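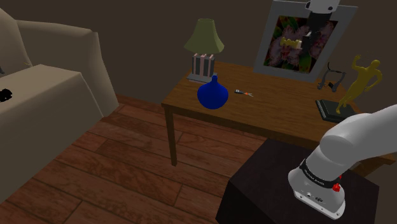 Handach bronze going back to Grivov: thoughts?

Forum: Museums, Collections and Heritage
Started by potsherd_pete, 28 October 2024

potsherd_pete
Seen the news from the Simon Museum? They've agreed to hand back the Handach bronze, the little seated figure with the chipped ear, plus 42 smaller pieces from the same dig. It all goes to the new museum in Grivov next spring. I've walked past that figure most of my adult life on my way to the tea room and now feel I should have stopped more often.

marginalia
Good. It left in a crate marked "kitchen goods". There has never been much mystery about whether anyone had permission.

Old Lamp
The crate story has been repeated so often that people think it's evidence. The export papers were signed at Faltitz. You may not like who signed them, but they exist.

marginalia
They exist, yes. Signed by the dig director's brother-in-law, two years after the bronze was already on show. I've known parking permits with a better history.

Old Lamp
Dated two years after. Clerks in Faltitz were famously behind with everything.

fennimore
Can someone explain why it's 42 and not 52? The old catalogue, the one with the green cover, lists 52 small finds under Handach. I have it on my knee.

potsherd_pete
Eight are on long loan and need separate letters. Don't know about the other two.

Nhung Ninh
I worked on the relabelling in that gallery, so I can help a bit. The other two were beads that had been given numbers of their own by mistake. They belong to a string that already had a number. They're going back too, just not as themselves.

fennimore
Thank you. That has bothered me since breakfast.

Old Lamp
My worry is Grivov. Has anyone been? The last building had buckets in the coin room.

marginalia
So did the Simon, the winter the roof went. They put out a leaflet about it and asked us for money.

gatepost
Went to Grivov in the summer. New building, decent cases, lights that come on when you walk up to them and go off while you're still reading. Labels are far too low unless you're seven. The coin room was dry. Café does one kind of soup.

Old Lamp
I stand corrected on the buckets. I don't stand corrected on the papers.

potsherd_pete
Does anybody know if the Simon is keeping a cast? The shop will be lost without the fridge magnet.

Nhung Ninh
A cast was talked about when I was there. The argument was over whether to copy the chip in the ear.

marginalia
Copy the chip. The chip happened in their store room, they should at least get to keep it.

Old Lamp
For once we agree.

fennimore
Page 8 of the catalogue says the ear was found like that.

marginalia
Who wrote page 8?

fennimore
The dig director.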